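Re: Garment task - jersey folding on the padded bench, where we are up to

August 2019
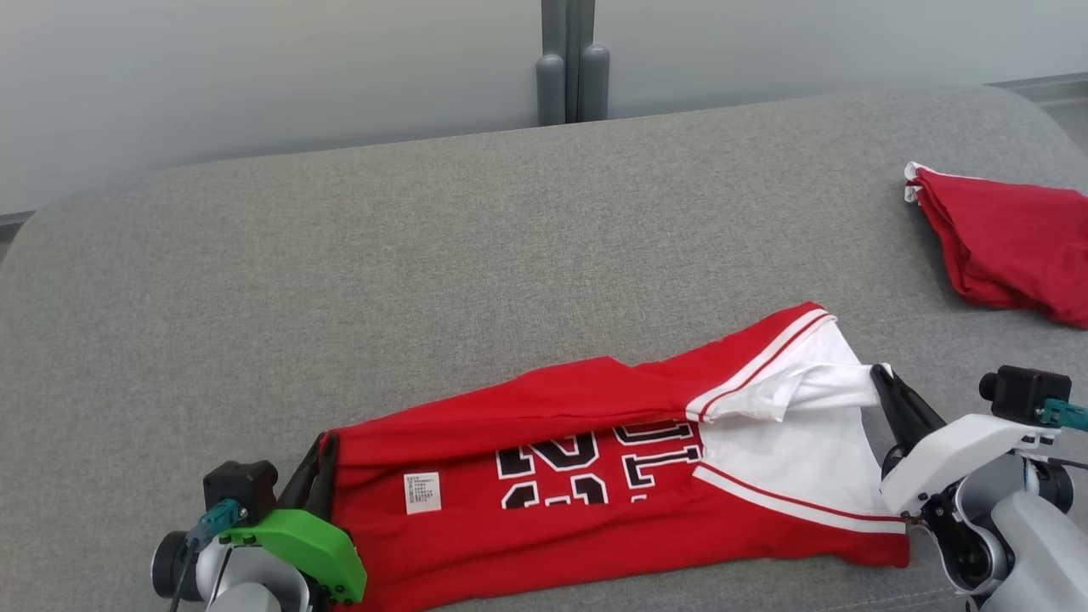
Jersey held at both ends, number side up, partly folded.

Replying on-list so the controls people and the data people read the same thing. Quoted text is trimmed to the parts I'm answering.

> We've had the T-shirt sequence going on the plain table since
> February and I don't see why the jersey needs its own set of
> demonstrations. It's the same outline with no sleeves. Can the
> T-shirt policy not be fine-tuned on a handful of jersey runs?

We tried that first. The handful became 896 episodes, and the full breakdown is in the Kiltel folder under garment/jersey. Fine-tuning from the T-shirt checkpoint gets the first grasp right most of the time. It then fails at the second grasp in a fairly consistent way: the right arm goes for a sleeve corner that isn't there, closes on air near the armhole and carries on as though it had cloth. There is no recovery behaviour in the T-shirt data for a missed corner, as we threw out every run with a miss in it. In hindsight that was a poor filter.

The outline is also less similar than it sounds. With the jersey turned side-on the armhole trim reads as a strong edge, and the corner detector prefers it to the real fabric edge. The white section is worse. When it bunches up at the pinch point the creases give a cluster of false corners within a few centimetres of the gripper. I have masked the area next to the fingers in the wrist views and that removed most of them, at the cost of losing sight of the cloth at the moment of contact.

> Also the numerals. Are we augmenting for those or hoping?

Augmenting. The large black numerals with the white outline were pulling the orientation estimate around whenever a fold hid part of them. The Hovosar labelling tool now has a "print occluded" flag. Please use it. If any part of a numeral is under a fold, set the flag, even if you can still tell what the number is. Two labellers have been using it only when the number is unreadable and the labels don't agree with each other.

The care label is not a landmark. It was suggested at the last meeting that we use it to find the hem, and on this jersey it does sit close to the lower hem, but at our working distance the tag is only a few pixels wide and it flips under the cloth as soon as the hem is lifted. I would sooner leave it out.

> What is the surface? The rules say "domestic soft surface"
> and nothing else.

That is all the rules say. We are using the grey upholstered one. Two things differ from the table.

First, it gives. The left finger hooks over the near end of the jersey and presses in, and on the table we relied on a force threshold to tell us we had reached the bottom. On upholstery the force comes up gradually and the threshold trips late. I have dropped it and added a depth limit measured from a touch-off at the start of each session. Do the touch-off. If the log has no touch-off entry the session is not going into the training set.

Second, the edges are rounded. Cloth that overhangs the edge slides, and it takes the rest of the garment with it. Start poses need to be far enough back that the lower hem stays on the flat part after the first drag.

> Pfister mounts - has anyone measured the new ones?

Yes. The green printed housing on the left arm is the current revision. The camera offset moved by 6 mm compared with the old part and the calibration file has been updated to match. If you pull the old file the left grasp lands short every time, which looks very much like a policy fault and cost me an afternoon. Check the revision string before you start debugging anything else. The screw holes along the edge of the housing are a slightly loose fit on our print settings, so tighten evenly and recheck calibration afterwards.

Cable routing: the lead off the left camera runs downward from the connector. Leave slack for full wrist rotation. Druko's firmware does not report a dropped camera, it repeats the last good image until the stream comes back. We have at least one session where the left view is frozen for most of the episode and the arm still completes the fold, so a success label is no proof that the data is clean. I've added a check for identical consecutive images to the import script. It is crude but it catches this.

> How many more runs before we freeze the set?

The club plan says 1,000 for the jersey. That leaves 104, and I'd like them spent as follows:

- starts with the top edge already partly folded over, which are under-represented
- starts with a second garment bundled at the far right, in view but out of the way, so the policy learns to leave it alone
- recoveries from a missed second grasp, recorded from the miss onward

No more clean flat starts please. We have plenty and they are teaching it very little.

Operators should keep to the current drag speed. A couple of the recent sessions were done a good deal faster to fit in the booking, and the action smoothing makes a mess of them. Fewer runs at the proper speed are worth more to us.

Open items:

1. Depth limit needs testing with a thicker garment. The hoodie has not been tried on this surface at all.
2. The mask on the wrist views is a fixed rectangle. Someone with time could make it follow finger opening.
3. Scoring. The rules give full marks for a fold "within the footprint" but don't define the footprint for a sleeveless garment. I've asked the organisers for a ruling and will forward it when it arrives.

The import script and the new calibration file are both on the main branch. Pull before your next session.

2 replies in this thread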